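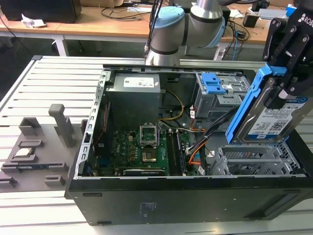 Natalia says the jam jars have to go, all of them, and that a workshop which keeps its small parts in jars has confused storage with jam. She said this at the sink on Sunday, with her back to me, so I couldn't tell how much of it was up for discussion. None, I think.

November, Sunday. Emlyn Mathias, Pradthorpe workshop book

Subject for the day, then: where the bits go when a thing is in pieces.

The present system is as follows. You take something apart. You put the screws in whatever is nearest. You write on a scrap of masking tape what they are, using a word that makes perfect sense at the time. Then you go home, somebody else needs the bench, and the jar goes up on the shelf with its friends. Today's shelf, left to right as far as I could bear: "clock", "other clock", "NOT CLOCK", "Mrs R hinge?", "important", and one in Hubert's handwriting that just says "these". Hubert thinks "these" is from the summer. He was quite firm that they matter.

The clock is the one that started the argument. It's the longcase movement, dated 1840 on the dial and probably optimistic at that, which Bogumił stripped for cleaning before he went off to see his sister. He laid everything out beautifully on a tea towel. The tea towel was then needed for tea. Whoever moved it was careful, in the sense that nothing hit the floor, and careless in the sense that the layout was the label. We now have 2 pillar pins of nearly the same taper and a difference of opinion. Tried both in both holes. Both fit both, badly. Left a note for Bogumił and went to do something I understood.

Proposal from Natalia, written down so she can't say I didn't:

One job, one tray. Tray has a lid. Label goes on the tray and not on the lid, as lids wander.
Label says whose, what, and who took it apart. Full words.
Anything removed goes in the tray before the next thing is removed. Tea doesn't go in the tray.
If a part leaves the building for any reason, a slip goes in its place saying where it went.

I had objections and have lost most of them. The remaining one is room. Trays with lids take up a good deal more shelf than jars, and the shelf is already carrying the paint that we are all pretending is still liquid. Mieczysław has offered to put up another shelf, which he also offered last November. I've put that down here so there's a record of it ripening.

Did a trial on what was on the go. The computer on the slatted table was the obvious one, being open anyway with its socket empty and the bracket standing up. It's the sort of job where the tray ought to earn its keep: the side panel screws are a different thread from the drive screws, close enough to start in the wrong hole and far enough off to regret it. Wrote a proper label. It took me longer to find a pen than to write it.

Then the sewing machine, an old Vamico treadle head, which turned out to be living in three places. Bobbin case in the drawer with the fuses. Needle plate in a jar marked "plate". Tension discs on a loop of wire hanging off the window catch, which I have been looking at since spring and had taken for decoration. All reunited in one tray. I was rather moved. Natalia said that was the feeling of having been wrong for a long time and to hold on to it.

Things I'd say in defence of the jar, for the sake of fairness and because she reads this:

You can see into it. A lidded tray is a secret until opened.
It's free.
You can shake it, and an experienced person can tell brass from steel by the noise. (Hubert claims this. Tested him with 3 jars. He got one, and the one was empty.)

On the tape: the cheap stuff lets go in the cold and we found a small drift of labels behind the shelf, like leaves. "Left one." "From the top." "Do not use." I've kept "Do not use" in an envelope in case anything ever looks as if it needs it. Brown paper tags on string next time, tied on, pencil and not biro. There's a box of 100 in the Rivera cupboard, which we bought for the open day and never opened, the day or the box.

Also settled: magnets. Nobody is to use the magnetic dish for clock parts. Balance springs and such don't thank you for it, and Bogumił has views that I'd sooner not hear again in person. The dish is fine for gate hinges.

Left to do: find out what "these" are. Ask Mrs R if she has been short of a hinge. Move the paint. Heater off at half past four and my hands had given up by then anyway, so the shelf from "important" rightwards is for another day, and somebody braver.

Comments

Hubert Żak: "These" are the feet off the Femon radiogram. I remembered in the bath. One of them might be something else.

Natalia Serrano: The lid rule is missing a line. If the lid doesn't close, the job needs a bigger tray and you don't put a brick on it.

Bogumił Górecki: The pins are not the same. One has a file mark at the thick end. Please do not try them again. Please wash the tea towel, it had oil on it.

Mieczysław Kwiatkowski: Shelf is in hand. Does anyone know where the brackets went? They were in a jar.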